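Skarnus House, bedroom 54: room safety check with comments
Checked July 4, 2022. Form 128, short version.
Marks used: OK, FIX, WATCH.

1. Door and way out
OK. Doorway at the wardrobe end is open and clear. Door closes without catching on the floor.

2. Wall outlet, left wall
WATCH. One cord plugged in. Cover plate is tight. Keep the cord against the wall so it does not get walked on.

3. Desk and shelves
OK. Does not rock. Anything heavy goes on the lower shelves. Picture above the desk pulled on gently, hook holds.

4. Wardrobe
WATCH. Wall strap is in place (Flanton, rated 500 pounds on the packet). A bag hangs from one handle. Take it off before opening the door, as the weight swings.

5. Picture on right wall
OK. Hook is firm.

6. Bed and headboard
OK. Headboard bolts tightened in February and still tight. Pillows sit clear of the edge. Phones do not get charged on the bed or under a pillow.

7. Small items on the bed
FIX. The box of odds and ends gets sorted on the bedspread, which is fine, but it all has to go back in the box before anyone sleeps there. Socks and towel are no concern. Balls are a slip hazard once they reach the floor.
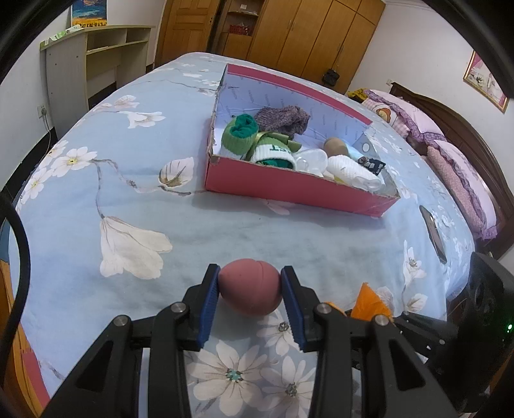
Is it all right to keep the sorting box on the bed overnight?
Move it to the desk or a shelf before lights out. A box on the bed gets kicked off in the night, and the small pieces end up on the floor where people walk in the dark.

8. Floor beside the bed
OK. No loose rug. Swept under the bed as far as the broom would go. One button found and removed.

9. Small parts and toddlers
FIX. The family in this room has a visitor under three now and then. On those days the box goes on top of the wardrobe with the flaps shut. Try each small ball and wooden piece in the Vosten test tube. If it fits inside, it stays out of reach. Foam gets looked over for bite marks and thrown out if pieces are missing.

10. Metal clips
WATCH. Spring clips pinch. Keep them in a tin with a lid, apart from the soft things. Replace any clip with a bent jaw.

11. Bows, ribbons and cloth scraps
FIX. Check the knot and the edges. Trim loose threads short. If the edge keeps fraying, hem it or put the bow in the rag bag. No bow goes on a crib, a cord or a pillow.

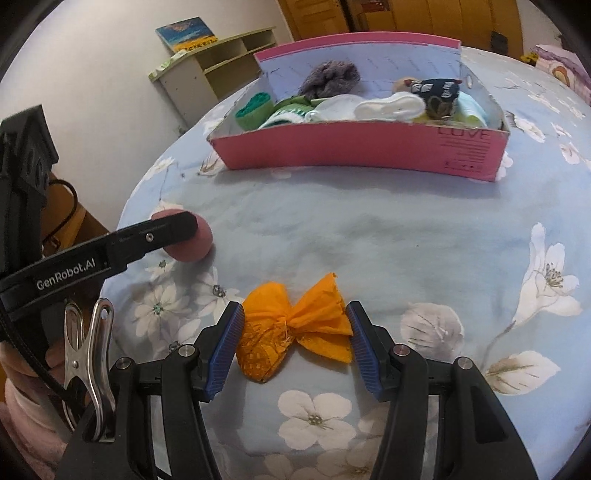

Item 11: orange bow, right side frayed, loose threads near the knot.

12. Smoke alarm
OK. Test button pressed, alarm sounded. Postma unit, last four digits 1237. Battery changed in February.

13. Window
WATCH. Latch works but is stiff. A drop of oil would do it. Blind cord is wound on its cleat.

To do before the next check: items 7, 9 and 11. Oil for item 13 is in the hall closet, second shelf.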